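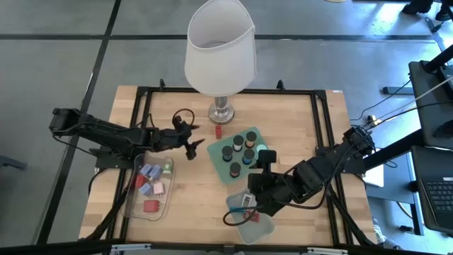
Two-arm cell at Plovico: containers of blocks at the near side, tray and lamp beyond.

Visit report: Plovico bench robotics workshop, 16 Jun 2021
Written up by Samira Kanaan

Purpose of the visit

Findby is drafting its own working rules for small two-arm cells and wanted to see a site that already has a set in use. Plovico agreed to show theirs. Aldana Salinas led the tour and Kenji Greenberg answered questions on the written procedure. Nélida Arancibia attended for Findby with me.

The written rules

The site procedure runs to 3 pages and is kept as document 829. It sits below the risk assessment and does not replace it. Greenberg was clear that the starting point is ISO 12100 for the assessment, with ISO 10218 used for the robot and its integration. The procedure covers what a person at the bench has to do before, during and after a session.

Work area

The arms are mounted on opposite sides of a wooden table, on a black rail frame fixed to the top. Each reaches the middle, so their working areas overlap. The procedure treats the whole table top as shared space and does not allow a "safe half". A hand may go over the wood only when both arms are stopped and the stop has been confirmed by the person at the controls. Speaking the word "clear" is required. A nod does not count.

Arancibia asked whether one arm could be held while the other was loaded. It could not, under the present rules. Salinas would like to revisit this in October, once the holding function has been tested on both sides.

Object layout

Layouts are set from a sheet. Small items go in a tray or an open container, and the sheet gives the position of each. Tall items are listed separately with their height. A lamp, for example, is entered with the shade as its widest part, and the clearance is taken from the shade and not from the base. We thought this worth copying. Our own draft measures everything at table level.

Cables

Arm cables are left with enough slack for full wrist rotation, and loops at the gripper are checked by moving each joint slowly through its range at the start of the day. Any cable lying across the table top must be recorded on the layout sheet. Cables on the floor are checked separately. I would have liked a firmer rule on floor routing, as the procedure says only "kept out of walkways" and does not define a walkway. Greenberg noted the point.

Bystanders and footwear

Closed shoes are required on the workshop floor. Visitors stay back from the table unless asked forward by the operator. There is no painted line. Salinas prefers a verbal instruction, while Arancibia and I would both want a marking.

Records

Stops are logged by hand with the time, the arm concerned and the reason. The log had 176 entries on the day we saw it. Unplanned stops are reviewed weekly by Siu-fong Yen, who was not on site. Gripper fingers are inspected every 4000 cycles, or sooner after a collision.

Points for the Findby draft

Adopt the spoken confirmation before reaching in.
Measure clearance at the widest part of each object.
Add cables on the table to the layout sheet.
Define "walkway" and mark the visitor limit on the floor.
Ask Plovico for a blank copy of the stop log. Arancibia to write to Greenberg.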